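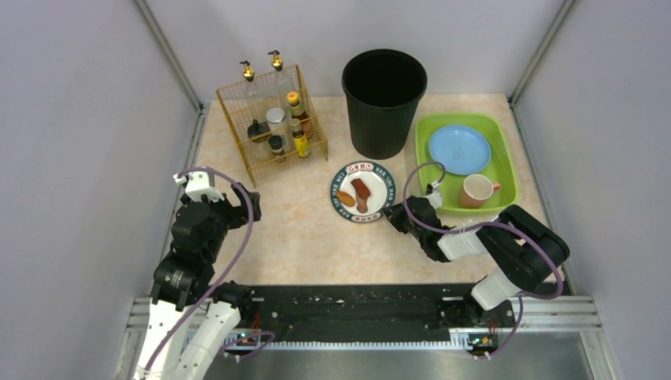

How often should a two-arm table cell be cleaned and checked? Once at the start of every shift, and again after any work with food or other loose material.

Chapter 19
Routine Care of a Two-Arm Cell

The cell used in this chapter is the Grostow bench cell, a small enclosed table with two arms fixed to one front rail. Most of its faults begin in three places: the rail, the cables and the grippers. A technician who looks at these every day will seldom have to strip down a joint.

Start with the rail. Crumbs collect there because it lies between the arms and the operator. Brush them toward the center of the rail and lift them off with a vacuum nozzle - never use compressed air, which drives them into the arm bases.

Next, follow each cable by hand from the wrist to the base with the power off. The loop must be long enough for the wrist to turn fully, but it must not catch on anything standing on the table. Replace a cable that has a flat spot or a split in its cover.
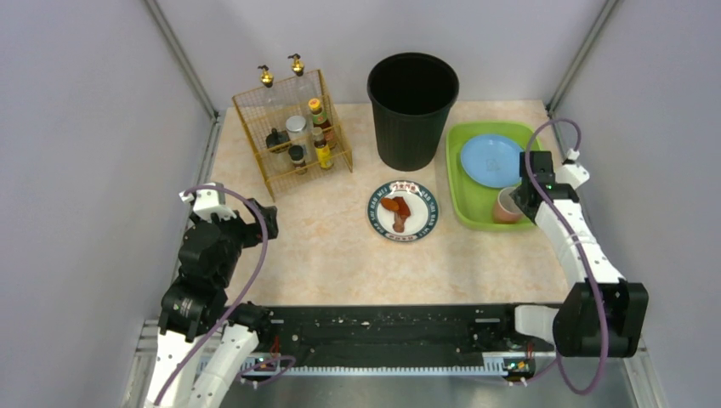
Figure 19.2 Both arms over the table, with a cable loop on each. Note the debris on the front rail.

Last, close each gripper on the 2 mm gauge strip and try to pull the strip free. If it slides, clean the finger pads and repeat the test. Pads are changed after 100 hours of use, whatever their condition.

Write the results in the cell log before the power is turned back on. Section 19.1 begins with the tools needed for the daily check.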